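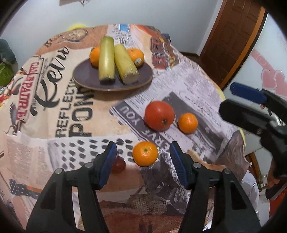
탁서형
Laletti 생활문화원 강사, '식탁과 식재료' 강의 담당

5강 강의 노트: 무늬 있는 식탁보 위에 채소와 과일 놓기

지난 강의에서는 단색 천을 깔고 그릇을 배치했다. 이번 강의는 무늬가 많은 천을 다룬다. 신문지면과 옛 포스터를 이어 붙인 식탁보 위에 귤, 토마토, 옥수수를 놓고 색과 간격을 살핀다. 실습 시간은 29분이며 정리 시간은 따로 준다.

1. 천부터 본다

식탁보를 깔고 나면 바로 재료를 올리지 말고 한 걸음 물러서서 천만 본다. 신문 무늬 천은 부분마다 밀도가 다르다. 본문 글자가 촘촘한 단은 멀리서 보면 회색이나 크림색 면으로 보이고, 제목 글자나 상표 그림이 들어간 곳은 눈에 먼저 들어온다. 우리가 쓰는 천에서는 왼편의 굵고 검은 글자와 'CASA DE PADRE'라고 적힌 빨간색과 흰색 라벨이 강한 부분이다. 가운데를 가로지르는 검은 네모 구멍 무늬도 강하다. 강판을 닮은 이 무늬 바로 위에 작은 재료를 올리면 윤곽이 잘 읽히지 않는다.

글자 방향은 신경 쓰지 않아도 된다. 이런 천은 원래 글자가 여러 방향으로 섞여 있다. 'SERVE YOU'라는 글자가 거꾸로 보이는 자리에 앉았다고 해서 천을 돌릴 필요는 없다. 다만 천의 이음선이나 접힌 자국은 식탁 모서리와 나란하게 맞춘다.

식탁 모서리가 둥근 경우 천이 늘어지는 길이가 자리마다 달라진다. 앞쪽과 뒤쪽 길이를 먼저 맞추고 좌우를 나중에 맞춘다. 손바닥으로 가운데에서 바깥으로 쓸어 주름을 편다. 다림질한 천을 가져온 사람은 걸어서 보관했다가 쓰는 편이 좋다. 접어서 가방에 넣어 오면 십자 자국이 생긴다.

2. 재료의 색

주황색 귤과 붉은 기가 도는 주황색 토마토는 가까운 색이다. 나란히 두면 한 덩어리로 묶여 보인다. 큰 토마토 오른쪽에 귤을 붙여 놓은 배치가 그런 경우이고, 크기와 표면의 차이로 둘을 구별하게 된다. 귤 껍질은 오돌토돌하고 토마토는 매끈하다. 이 차이를 보이고 싶으면 빛이 옆에서 들어오는 자리를 고른다.

검붉은 작은 토마토는 성질이 다르다. 색이 어두워서 천의 검은색과 갈색에 섞인다. 앞쪽에 두더라도 큰 재료에 가려지기 쉬우므로 밝은 지면 위로 옮기거나, 아예 눈에 덜 띄는 자리를 채우는 용도로 쓴다. 두 방법 모두 괜찮다. 실습지에는 어느 쪽을 골랐는지만 적는다.

옥수수는 연한 황록색이라 크림색 지면 위에 바로 놓으면 흐려진다. 그래서 접시를 쓴다. 둥글고 어두운 자회색 접시에 옥수수를 비스듬히 나란히 눕히면 바탕이 가라앉아 옥수수 색이 산다. 접시 뒤쪽으로 귤을 양옆에 하나씩 두면 긴 재료와 둥근 재료가 한 접시 안에서 짝을 이룬다.

메모: 흰 접시와 비교해 볼 것. 흰 접시는 천의 흰 부분과 이어져 보여서 접시 테두리가 약해진다. 비교용 접시는 선반 아래 칸에서 꺼내 쓴다.

3. 접시에 담을 것과 천에 바로 둘 것

기준은 간단하다. 껍질을 벗겨 먹는 것은 천에 바로 두어도 된다. 껍질째 먹는 것은 씻어서 물기를 닦은 뒤에 두고, 전시가 끝나면 먹기 전에 다시 씻는다. 손질하면서 부스러기가 생기는 것은 접시에 담는다. 옥수수는 껍질 섬유와 수염이 떨어지므로 접시 쪽이다.

토마토는 꼭지 자국이 보이는 방향을 정하고 놓는다. 꼭지 자국이 위로 오면 안정되게 서지만 늘 같은 모양이 된다. 옆이나 아래로 돌리면 모양에 변화가 생기는 대신 구를 수 있으니, 손을 떼고 잠시 기다렸다가 멈춘 것을 확인한다. 무른 토마토는 천에 물이 밸 수 있어서 실습에 쓰지 않는다.

귤에 붙은 스티커는 연출용 식탁이라면 떼고, 평소 식탁이라면 그대로 두어도 무방하다. 떼어 낼 때는 손톱으로 긁지 말고 한쪽 끝을 들어 천천히 당긴다. 자국이 남으면 그 면을 뒤로 돌린다.

4. 간격

처음 하는 사람은 재료를 같은 간격으로 늘어놓는 경우가 많다. 그렇게 하면 진열대처럼 보인다. 붙여 놓은 것과 떨어뜨려 놓은 것을 섞는다. 접시 하나를 뒤쪽에 두고, 가운데에 둘을 붙여 놓고, 앞쪽에는 귤 하나를 따로 두는 식이다. 뒤에서 앞으로 시선이 내려오는 길이 생긴다.

앞쪽에 둔 재료는 손이 가장 먼저 닿는다. 실제 식사 자리라면 바로 집어 먹을 수 있는 것을 앞에 둔다. 귤이 적당하다. 옥수수 접시가 앞에 오면 팔이 걸린다.

높이는 이번 강의에서 다루지 않는다. 그릇 굽과 받침을 쓰는 방법은 다음 강의 자료에 있다.

5. 실습 순서

식탁보를 펴고 좌우 길이를 맞춘다.
천에서 강한 무늬가 있는 곳을 찾아 실습지에 표시한다.
접시 자리를 정하고 옥수수를 담는다.
접시 안의 귤을 놓는다.
큰 토마토와 귤을 가운데에 놓고 간격을 조절한다.
남은 재료로 앞쪽을 채운다.
앉은 자리와 선 자리에서 각각 한 번씩 보고 고칠 점을 적는다.

배치를 고칠 때는 한 번에 재료 하나만 옮긴다. 여러 개를 동시에 옮기면 무엇 때문에 달라졌는지 알기 어렵다. 한 배치당 15분을 넘기지 않는다.

6. 정리와 보관

토마토는 꼭지 쪽이 아래로 가게 하여 서로 눌리지 않도록 상자에 담는다. 귤은 겹쳐 쌓지 않는다. 껍질이 눌린 것은 따로 골라 먼저 먹는다. 옥수수는 오래 두면 단맛이 줄기 때문에 그날 가져가서 찌거나 냉장한다.

식탁보는 걷기 전에 마른 솔로 부스러기를 쓸어 낸다. 걷어서 털면 바닥 청소를 다시 해야 한다. 얼룩은 젖은 천으로 두드려 닦고, 인쇄된 면은 문지르지 않는다. 검은 글자 부분이 마찰에 가장 약하다. 세탁은 뒤집어서 찬물로 한다.

과제

집에 있는 무늬 천이나 신문지를 깔고 과일과 채소 중 2가지 이상을 골라 배치한다. 접시를 쓴 배치와 쓰지 않은 배치를 각각 만들고, 색이 묻힌 재료가 무엇이었는지 짧게 쓴다. 분량은 공책 반쪽이면 된다. 천이 없는 사람은 Tekano 자료실에서 빌릴 수 있고, 대여 장부에 천 번호를 적어야 한다.

다음 강의 준비물: 굽이 있는 그릇 하나, 마른행주, 이번 실습지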